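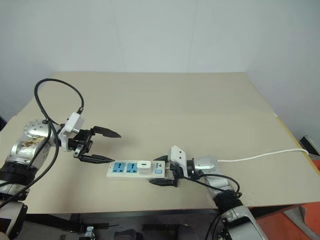 Donmont Opens Pre-Orders for the Zonau, a White Power Strip Made to Sit Out on the Table

VILLIER, 28 March 2018 – I've been making things for people's desks at Donmont for long enough to know which drawer in your house has the extra chargers in it, and I'm very happy (and a little sleep-deprived) to tell you that our new power strip is ready to order. It's called the Zonau. It's white, it's long and low, and it's made to lie flat on top of the table where you can get at it, so you can quit crawling around on the carpet with your phone's flashlight in your teeth.

Pre-orders open today on our website and at the counter of our shop in Villier. The first strips go out in October.

Why a power strip?

I get asked this at every family dinner, so let me have a go at it. We started Donmont with desk trays, then moved on to cable clips, and every time I visited a customer to see how the clips were working out I'd end up looking at the same thing: a nice table, a neat row of clips, and then a tangle on the floor where everything finally plugged in. One woman kept hers in a shoebox with holes cut in the sides. A music teacher had his taped to the leg of a piano bench. I went home after that visit and drew the first Zonau on the back of a phone bill.

The idea was pretty plain. Put the strip up where your hands already are. If it's going to live on the table it has to lie straight, stay put when you tug a plug out, and look okay next to a coffee cup. That last part took longer than all the rest put together!

What's it like to use?

You lay it across the table, usually toward the back, and run its cord off whichever end is nearer the wall outlet. The outlets are spaced wide enough that one of those chunky laptop adapters doesn't hog the spot next door. I have three of those at home and they used to fight like cats.

The underside has two long strips of grippy rubber. Most people I know unplug things one-handed, with the other hand holding a bag or a toddler, and an ordinary strip comes along for the ride when you do that. So we spent weeks just holding one end and pulling on the other, swapping rubber, pulling again. My shoulder still complains about it.

There's one switch, on the end, and it has a nice solid click. We argued about the click. I wanted it softer and I lost, and I'll admit the louder one is better, you can tell from across the room that you've turned it off.

Tried out in real homes

We sent early strips to 132 households and asked them to do nothing special, only use the thing and fill out a little card whenever it annoyed them. We got 563 cards back, which was humbling reading for a couple of evenings. A lot of them were about the cord on the early version, too stiff and always springing back into a loop. Quite a few were about crumbs. One just said "my husband keeps putting his sandwich on it" (please don't do that, sir).

So the cord is softer now and lies down when you ask it to. The top has fewer grooves for toast to get into. We also moved the light. On the early strips it faced straight up, and people who sleep near their desks told us, some of them in capital letters, that it lit up the ceiling. It's on the end by the switch now and it's a lot dimmer.

What we didn't change was the color. A handful of cards asked for black or wood tones, and we may get there, but white is what you'll get this fall. It looks good on the light tan tables so many people have at the moment, and it's easy to spot when you drop a plug behind it.

How I'd set up a table with one

I've now done this at so many friends' places that I may as well write it down.

Take everything off the table. Everything, including the plant. Wipe the top down and let it dry all the way before anything electrical goes near it.

Lay the strip down lengthwise with nothing plugged in and try it in a couple of spots. Most folks put it dead center and then find it's right where their notebook goes. I like mine pushed back with a hand's width left behind it.

Bring back only the cords you've used this week. Plug the ones that never move (lamp, monitor) in at the far end and leave the near end for the comings and goings, your phone, the headphones, whatever your kid brings over. Put any extra length in one big easy loop and don't wind it tight around anything.

The cords you didn't bring back can go in a bag with the date on it. If you haven't opened the bag by the time you next do your taxes, you know what to do.

And the usual grown-up stuff, which I mean every word of: plug the strip straight into a wall outlet, don't run it off a second strip, keep it away from drinks and out from under papers, and don't put space heaters on it. The booklet in the box goes through all this with drawings.

Who's making it

The Zonau is put together at the Lamrani workshop, on the other side of the river from us. They've been making our cable clips from the start and they were patient with me through more sample housings than I'd like to admit. Every strip gets switched on, checked and wiped down before it's boxed. The box is plain cardboard with a paper band around it, and there's no plastic tray inside, so it flattens for recycling without a fight.

The first run is 1627 strips. It's an odd number, I know. It's what the housing material we'd set aside came out to, and I liked it too much to round it off. Of those, around 300 are being held back for the Villier shop so that neighbors who'd like to pick one up in person can still do it once the website orders have gone.

Come see it

We've got a long table set up in the shop with Zonau strips on it, and you're welcome to come in, bring your own worst adapter and see how it fits. Really, bring the ugly one! I've got a soft spot for them. Yank on the plugs, click the switch, push the strip around. If something bugs you, the little cards are by the register and I read all of them.

For shops that would like to carry the strip, we're taking names now for the second run and can lend out a sample for your counter. Schools and libraries can ask us for the same thing. Just tell us how long your tables are and where your wall outlets sit, it saves a lot of back and forth.

About Donmont

Donmont makes small, useful things for tables and desks: trays, cable clips, and now a power strip. We're a little company with a shop in Villier and a workroom behind it, and most days you'll find me in one or the other.

Press contact

Write to the Donmont press desk through the contact page on our website, or stop by the shop. Samples can be borrowed for two weeks, and we'll pay the return postage. If you're working on a piece about home offices or just about getting cords off the floor, I'm glad to talk, mornings are best.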